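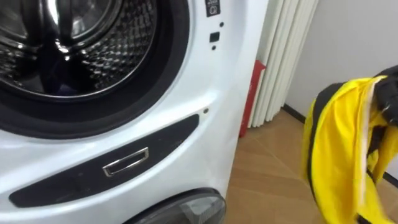 1/ Fandholm by Meifang Pan, a reading thread (no big spoilers, promise)

OK so I picked this up on July 26, 2025 meaning to read one chapter before bed. I read 289 pages. Send coffee.

2/ It's 1664, there's a salt town with a drowned church, and Zita is a ghost-catcher who lies to absolutely everyone, including me, the reader. I love her so much!

3/ The love interest is called Lennox and he's a grump with a lantern. I have a type, leave me alone.
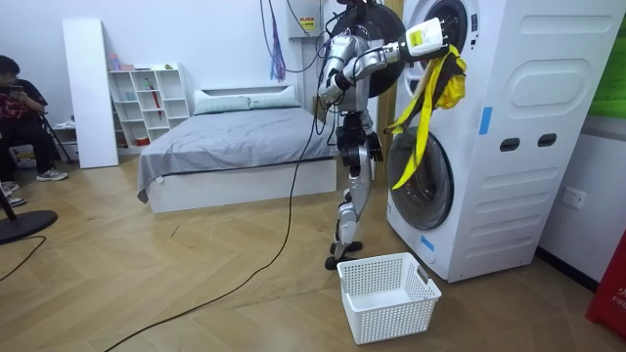
4/ My one gripe is the middle. There's a boat trip that goes on for 55 pages and all they do is argue about eels (good eel arguments, but still).

5/ Then chapter 2 of part three hits and I had to put the book down and walk around the kitchen. If you've read it, you know. The bell!!

6/ Fatima Akande fans, this is for you, same creepy-funny mix as Pikari but with more kissing.

7/ Four and a half stars. The sequel is out in September and I've already preordered it.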